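To: Members of the Jidau Shared Kitchen list
From: Kitchen Office, Jidau Community Center
Subject: Re: Storage shelves and the February deadline

Dear members,

Thank you for the questions received since the last notice. The office replies below to the one that has come up most often, and adds two points on the spring schedule.

> On Monday a member wrote:
>
> Our group bakes twice a month and has kept its bowls and
> trays on the lower shelves near the Usman Street door for
> years. The notice says that everything must be labeled or
> removed by the end of February. Does this include items
> that we leave for other groups to use? We would also like
> to know if the larger pieces can stay out on the counter
> between sessions, as they do not fit in the new lockers.

The labeling rule applies to all items kept on the premises, including those offered for general use. Items for general use should carry a green tag marked "Shared" and the name of the group that is leaving them. Tags may be collected from the office at no charge. Masking tape is not accepted, as it comes off in the dishwasher and leaves a residue on plastic.

Larger pieces may not remain on the counter between sessions. Groups whose bowls or stockpots do not fit in a locker may apply for space on the tall rack in the pantry. There are 7 spaces on the rack, and 4 have already been assigned. Applications will be taken in the order received.
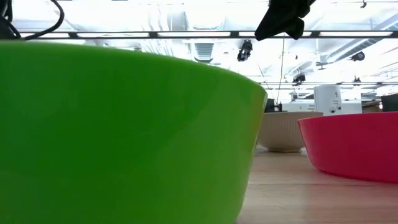
Bowls, large and small.

Items without a label at the end of February will be moved to the storeroom and held until the end of March. After that date they will be donated to the Zallico thrift store. The office cannot search the storeroom on request, but members may do so themselves during open hours.

Two further points on the schedule. The Grornent oven will be out of service for one week in March for replacement of the door seal. Groups that have booked baking sessions in that week will be contacted separately and offered another time. Bookings for stovetop cooking are not affected.

The spring fee remains at $83 per group - payable before the first session of the season. Please write your group's account number on the check. Payments sent without a number have caused delays in the past.

The door code will change on the first day of March. The new code will be given by telephone only, at extension 1647, and will not be sent to this list.

Replies to this message go to all members. Please write to the office directly on billing matters.

Kitchen Office
Jidau Community Center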